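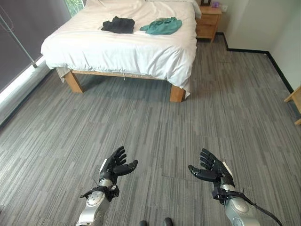 Dos manos robóticas de dedos negros sobre la alfombra gris a rayas de un dormitorio.

La radio local que quiere volver a la noche

En Hiddale, la emisora Bivico emite desde hace 16 años, y durante casi todo este tiempo la programación terminaba a medianoche. Después quedaba solamente música automática. A partir de octubre, la cadena abrirá un nuevo espacio nocturno, de 2 a 6 de la madrugada, con voz en directo y llamadas de los oyentes.

El proyecto lo financia la productora Drevar, que ya colaboró con Bivico en los informativos de la mañana. Según la emisora, la audiencia nocturna es de alrededor de 500 personas, en su mayoría panaderos, conductores y personal de hospital. Es una cifra pequeña, pero muy fiel.

El programa se llamará Chiu y tendrá pocas secciones fijas: un boletín breve cada hora, una entrevista grabada y mucho tiempo para el teléfono. La publicidad se limitará a los comercios de la comarca. Las primeras pruebas se escucharán ya en septiembre, sin anuncio previo, en la frecuencia habitual.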